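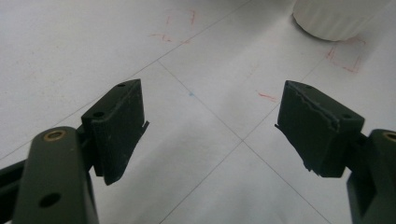 Flemeo is a grasp planner, the bit of software that decides how far two fingers should close and when to stop. I've used it since March, so take this entry as a fan's!

It reads the camera, guesses the object's width and sends 100 commands a second to the fingers — worn pads and all, which you handle with a grip offset in the settings file. Thin, glossy things held upright are its hardest case, I think. 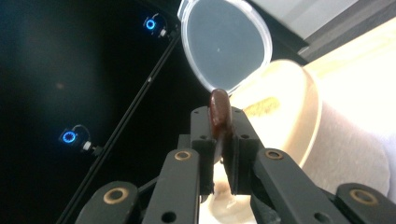

Yoshinori Yokoyama would add that the offset should be checked again whenever the pads are swapped.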